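How I find out about a painter hardly anyone has heard of

Posted 2025-10-02

A few years ago I bought a small oil of a harbour at a house clearance in Plallside, signed in the bottom corner with something that looked like "S. Lill". I paid 95 pounds for it, frame included, and then spent the whole of that winter trying to work out who S. Lill was. I did get there in the end (Lill turned out to be the village and the S was a smudge, more on that later) and since then I've done the same for a fair number of other pictures, mine and other people's. Friends keep asking how I go about it, so I've written down the way I do it now.

You don't need an art history degree. I haven't got one. You do need a notebook, a decent torch and a willingness to ring up libraries.

1. Look at the back first

Everyone stares at the signature. Turn the thing over! Old labels, chalk numbers, framers' stickers and customs stamps have told me far more over the years than any signature has. My harbour had half a framer's label with the street name missing and the word "Ondness" still readable, and that one word saved me months.

Copy down everything exactly as it's written, spelling mistakes and all. If there's a number, write the number, even if it means nothing to you yet. Mine had 117 in blue crayon, and I nearly left it out of my notes. Don't peel anything off, and please don't wipe the back with a damp cloth. I did that once to a watercolour and I still feel sick thinking about it.

2. Read the signature properly

Shine your torch across the paint from the side, very low, so the light skims the surface. Brush marks jump out when you do this and you can often see where one letter stops and the next begins. Then draw the signature on paper yourself, a few times over, as if you were the one signing. It feels silly, but your hand picks up things your eye skips.

Write out every reading you can think of. For my harbour I had S. Lill, J. Lill, Lilly, Sill and plain Lill. Once I'd tried the torch I could see that the first "letter" was a bit of brown varnish that had pooled, and what was left said "Lill" with a tiny "at" in front of it. So it was a place! The painter's own name was up in the other corner, tucked under the edge of the frame.

3. Get the frame off, or get somebody to do it

If you're at all nervous, pay a framer. It's a ten minute job for them. If you do it yourself, lay the picture face down on something soft and clean, ease the pins out with flat pliers and put every pin in a saucer. Keep the frame and any backing board together with the picture afterwards, even if they're ugly.

Mine came out to reveal "Vorholm" in thin red paint. I actually shouted.

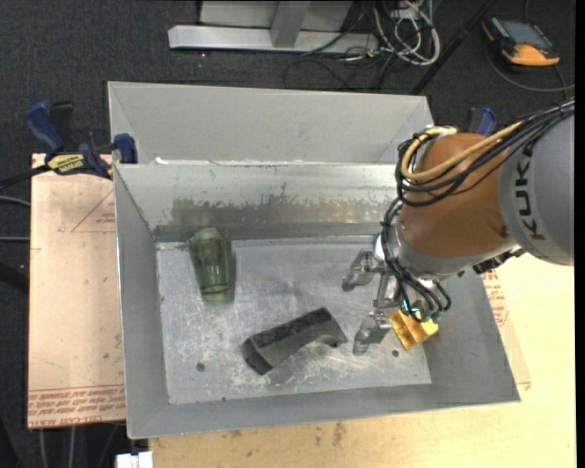 4. Try the exhibition lists

Most towns with a harbour and a railway seem to have had a sketching club at one time or another, and most of those clubs held a summer show with a printed list. Libraries and local record offices keep them, often in a box marked "ephemera" or "misc". Ring first and ask for exhibition catalogues, art club minutes and school of art prize lists. Ask for them by those names, as "anything about painters" tends to get you a polite no.

This is where my crayon number came good. Sawsan Nimri at the record office in Ondness brought me a run of club catalogues, and in one of them number 117 was "At Lill, Evening" by E. Vorholm, price on application. Same title as the scrap on the front, same number as the back. I had to go and walk round the building.

While you have the list in front of you, copy the addresses too. Catalogues often print where each exhibitor lived, and an address is your way in to the next step.

5. Follow the address

With a name and a street you can go to census returns, rate books, directories and the electoral roll. Work forwards and backwards from the year you're sure of. Painters are annoying here, I'll warn you. They put themselves down as clerks, teachers, boarding house keepers, all sorts. Edith Vorholm (there she was at last) was listed as a music teacher in every directory I could find.

Look at who else lived in the house, and next door. Her lodger was in the same club catalogues, which gave me a second person to chase and a second set of letters.

6. Search the old newspapers sideways

Searching for the name on its own gave me 974 results, nearly all of them about a shipping firm. Pair the name with a word a reporter would have used: sketch, watercolour, bazaar, prize, pupil. Try it with wrong spellings as well. I found her as Vorholme, Verholm and, once, Mrs Warholm.

Obituaries are lovely but look for the sale notices too. When a painter died the contents of the studio were often sold off, and a notice might tell you how many pictures went and who held the auction. Hers mentioned over 800 lots, pictures and furniture together, so there must be more harbours out there somewhere.

7. Ask a person who sells them

Go to a small auction house on a quiet weekday and ask nicely. Christos Makris, who catalogues for the one nearest me, had sold two Vorholms as "English school, unsigned" before I came in waving my photocopies. He dug out the old sale photographs and both had that same "at" in the bottom corner.

Take prints with you, front, back and a close-up of the signature. Don't ask what it's worth in the first five minutes, you'll get a much better chat.

8. Write it up, even if it's short

Put down what you know, where you found it and what you're still guessing at, and keep those last two well apart. A page is plenty. Put one copy in an envelope with the picture and send another to the library that helped you. I dropped mine off in March and have already had a letter from a man whose grandmother took piano lessons from her. He thinks there's a sketchbook in his loft, and he's promised to go up and look once his knee's better.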